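Subject: Re: [gercombe-pottery] Slip-cast or press-molded for the square dishes?
From: Elfriede Fuchs
To: gercombe-pottery list
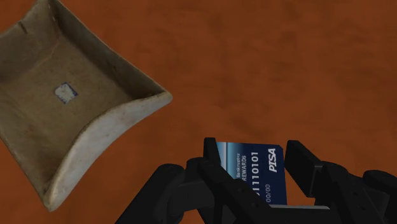 Jana Wendt wrote:

> I have been press-molding square dishes since the spring and I lose
> too many of them. The corners crack, either while they dry or in the
> bisque. The round ones from the same bag of clay come through fine. I
> have tried drying them slower and I have tried a thinner slab, and the
> thinner slab made it worse because the floors then warped as well. The
> Etora catalog has a casting slip that is supposed to match the body I
> use. Before I spend money on plaster and a bucket of slip, would
> casting cure this or would I be bringing the same trouble with me?
>
> The other thing is the rim. I want a thick one and mine come out
> sharp. I fire to cone 6 in an electric kiln, if that matters.
>
> Jana

Jana,

You would bring some of it with you. Casting gives you an even wall, and that helps, but a square dish shrinks toward its middle whichever way you make it, and the corners have the farthest to go. I cast for several years and pressed for longer than that, and I have cracked corners both ways.

I'll take the pressing first, as you already have the molds.

How are you getting the slab into the corners? If you lay it over the mold and push down, the clay stretches at the corners and bunches along the sides. You end up with the thinnest clay where you need the most. Cut one of your failed dishes in half from corner to corner before it is fired and look at the section. I did this after losing most of a kiln load and found the corners were half the thickness of the floor. I had been blaming the clay the whole time and had even changed suppliers.

What I do now is lift the edge of the slab with one hand and feed it down into the corner with the other, so that it arrives there slack. Then I press from the middle of the floor outward with a damp sponge, and do the corners last. If there is too much clay in a corner, leave it. You can scrape it back at leather hard.

Compress the corners with a rubber rib, both directions, and do it again an hour or so later. People do this on the floor of a plate without thinking and then forget it on a square form. On the inside, where the floor turns up into the wall, you want a curve. If your mold has a tight angle there, run a thin coil of soft clay along it and blend it in. A sharp inside angle is where most of mine started to split.

Slab direction also counts. If you roll only one way, the slab will shrink more one way than the other. Turn it and flip it between passes. I know you were shown this in class, and so was I, and I still catch myself rolling the last few passes all in one direction when I am tired.

Now the drying. Slow drying by itself does not do much if the rim is getting all the air. The rim dries first and goes rigid while the floor is still moving, and the corners take the strain. I lay strips of thin plastic over the rim only and leave the floor open. After the first night I turn the dish over onto a board with newspaper under it, so that the bottom can catch up. Newspaper lets the rim slide as it shrinks. On bare wood it grabs. Two boards with paper between the dish and each one will make the turning easy, and you will not have to pick the dish up by its walls. Never lift it by one corner, even if it feels stiff enough. The clay remembers and you will see it after the glaze firing.

On the warped floors: a thin floor with a thick rim will nearly always lift in the middle or sag. I would go back to your thicker slab. I don't put a foot ring on square dishes. A slight dish to the underside, just enough so it doesn't rock, has worked better for me than any foot.

Your rim will come out of the same approach. There are two ways I know of. You can trim the edge level and then add a coil on top, scored and slipped, and round it over with a piece of chamois. Or you can leave the wall long and fold it outward at soft leather hard. The fold looks good but it traps air if you rush it, and it wants to open at the corners, so I only do it on small dishes. For anything you plan to bake in, add the coil. A thick round rim also takes glaze better. On a sharp edge the glaze pulls away and leaves you a rough line that people feel with their thumbs.

Keep in mind that a heavy rim makes the drying problem a bit worse in one respect. It holds water longer than the wall under it. So if you add the coil, cover the wall and the coil together overnight before you start any drying at all, and let them even out.

As for casting. The slip in the Etora catalog may match your clay in color, but I would ask them for the shrinkage figures for both before you sell the two side by side as a set. My cast dishes came out visibly smaller than the pressed ones, and they would not stack together. You also have to think about draft. A square mold with steep walls will hold the cast at the corners just when it is trying to let go. The walls need to flare. If you can't push a piece of soft clay into the mold and pull it straight out again, the slip won't release cleanly either.

The corners of a plaster mold also pull water from two sides, so they build up faster than the flats. You get thick corners with casting where you got thin ones with pressing. They crack for the opposite reason and it is no more fun. Rounding the corners of the model helps with both.

If you want to try casting without paying for it, Grube still has the old plaster molds in the back room at Vastwood, and there is a square one among them. It's a little chipped on the outside but the inside is sound. Ask before you take it, and bring it back dry. You would need to buy only a small amount of slip, and you could make half a dozen and see what you think.

Last, the bisque. You say some of them crack there. Look at the edges of the cracks. If the edges are rough and the crack is wider at the rim, it was most likely there already and the firing opened it up. If it is clean and runs right through, then you are heating or cooling too fast, or the dish was sitting across two half shelves that weren't level with each other. I hold at the bottom end for 2 hours with the lid propped and then go up at 100 degrees an hour (Fahrenheit) until I'm well past red heat. My bisque finishes near 1,870 and I don't open the lid until I can put a bare hand on it. It is slow – I know you share the kiln and may not get that much time. If you have to cut something, cut the top end and keep the long hold at the start.

I also put a handful of coarse alumina grit under any flat dish wider than my hand. It lets the dish move on the shelf as it shrinks. Stacking square dishes inside each other in the bisque is all right if the weight sits on the floors. If the upper one is hanging on the walls of the lower one, it will wedge the corners apart, and you can lose both.

My suggestion is to make four dishes from one slab thickness. Do two the way you have been doing them and two with slack corners and a rounded inside angle, dry them all together, and write on the bottoms which is which. If the second pair comes through, you can put off the plaster. If all four crack, send me the name of the clay and I'll see if I have any notes on it. I had a body from one supplier that would not make a square dish for me no matter what I did, and it threw very nicely on the wheel.

I'm at the Vastwood studio most afternoons in October if you want to bring a broken one by. Broken is more useful to me than whole.

Elfriede

--
gercombe-pottery mailing list
To leave the list, send a blank message with "unsubscribe" as the subject.
Please trim quoted text when you reply.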